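Minutes, Hanier Street Knitters, February meeting

We got going a little after seven, once the kettle had done its second round and everybody had found a chair they liked. It was lovely to see so many faces back after the icy weeks, and a warm welcome went to the two newcomers who braved the hill to join us.

**Last month's minutes** were read and agreed, with one correction: the wool shop on the corner is Mekura, with a k, and we are sorry for having spelled it three different ways on one page.

**Blanket drive.** This took up most of the evening, as it usually does. We have promised the shelter 200 squares by the end of spring, and the feeling in the room was that we can do it if people bring in what they have finished, even the slightly wobbly ones. A long and friendly talk followed on whether squares should be washed before they are sewn together. Those who have been caught out by shrinking in the past were very much in favor, and in the end we agreed to wash everything first, cool and gentle, and dry it flat. Please pin a scrap of paper to your bundle saying what the yarn is (wool, cotton, or "no idea," which is fine too).

**Yarn order.** Kaneko has offered us a better price if we order 400 balls at once. That is a great deal of yarn, and there was some happy gasping, but it would see us through next winter as well. The sticking point is where to keep it. The hall cupboard is damp at the back, and moths were mentioned more than once. We will ask about the dry shelf upstairs before saying yes, and take this up again next time.

**Colors.** We had a good ramble through the shade card. Gray and cream are the safe choices for the borders, but there was real affection for the warmer shades, and several people said a blanket ought to look cheerful on a cold bed. A reddish brown was the favorite by a mile, and knitted up in soft folds it has a nice autumn look to it.

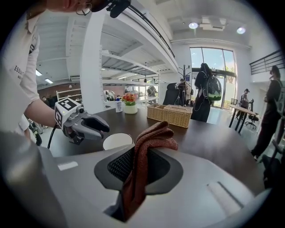

Sadao Ichikawa wondered if so dark a border might bleed onto the cream when the blankets go through a hot wash at the shelter, and asked that we test one square of each shade together before ordering. This was thought very sensible, and the border color was left open until the test is done.

**Outing.** The trip to the Brokelero mill is still on for a Tuesday, weather allowing. Bring a packed lunch and sturdy shoes, and put your name on the sheet by the door if you need a ride.

**Any other business.** The good scissors are missing again. Please look in your bags.

Meeting closed at ten past nine, with cake left over for anyone who wanted to carry some home.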